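Situvora College of Early Years Practice
Level 3 Certificate: The Playroom Environment
Handout 7: Storage and care of soft toys
Unit tutor: Nabila Younis
Revised Sep 3, 2020

Purpose of this handout

The handout supports the second taught session on playroom storage and should be read before the practical. It deals with soft toys only. Wooden toys, construction sets and dressing-up clothes are covered in Handout 10. Students are expected to bring their completed storage plan to the session, together with the room sketch begun in March.

1. Open and closed storage

Storage in a playroom is described as open when a child can see the contents and reach them without help. Baskets, shallow trays and low shelves are open storage. Lidded boxes, cupboards and anything placed above adult shoulder height are closed storage. Most settings need both. Toys in current use are kept open; those being rested, mended or held back for a change of theme are kept closed and labelled on the outside.

Soft toys present a particular difficulty. They take up a great deal of space for their weight, they compress, and they will be pushed into any container until it can hold no more. A deep box filled in this manner gives the child no indication of what lies at the bottom. The usual result is that the whole box is tipped out and only the first few animals are ever chosen.

2. The basket on the low table

The arrangement recommended in this unit is a single rectangular basket holding a small group of animals, placed on a low table at the children's standing height. Animals should be of clearly different kinds and colours, so that a child may ask for one by name. A tiger, a bear, a rabbit, a duck and a cow make a serviceable group, and stories and songs are readily found for each. Faces should be visible when the child approaches. The basket is placed lengthwise on the table and should not overhang it.

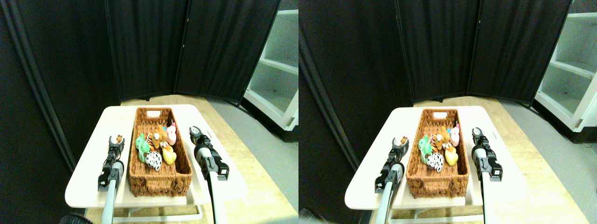

Maritza Sánchez objected at the March moderation meeting that a basket on a table invites children to pull the whole thing down on themselves, and that in her own room she had gone back to keeping it on the floor. The objection is a fair one and students should address it in their plans. Where children under two use the room, the floor is to be preferred. Where a table is used, it must be stable under a child's leaning weight, and the basket must be light enough to cause no injury if it falls.

3. Choosing a basket

Woven baskets are pleasant to handle and allow air to pass around the toys. They must be inspected weekly for broken strands, which scratch and may be put in the mouth. A hand hole at each end is preferable to a raised handle, which gets in the way of reaching in. Plastic crates are easier to wash and are acceptable. Wire baskets are not accepted for assessment.

4. Returning toys to the basket

Tidying is part of the activity and should be given its own time. The practitioner names an animal, the child finds it and puts it in. Toys are placed one at a time and are not thrown. With older children the task may be reversed, the child naming and the adult fetching.

5. Washing and mending

Soft toys in daily use are washed every two weeks, and at once if mouthed or soiled. Follow the sewn-in label. Toys must be thoroughly dry before they go back into a basket. Seams, eyes and noses are checked by hand at each wash, and a toy with a loose part is withdrawn the same day and entered in the mending book.

Task for the practical

Working in pairs, prepare one basket for a named age group. Submit a written justification of your choice of animals, container and position, not exceeding 974 words, to Ulises Apaza in the unit office.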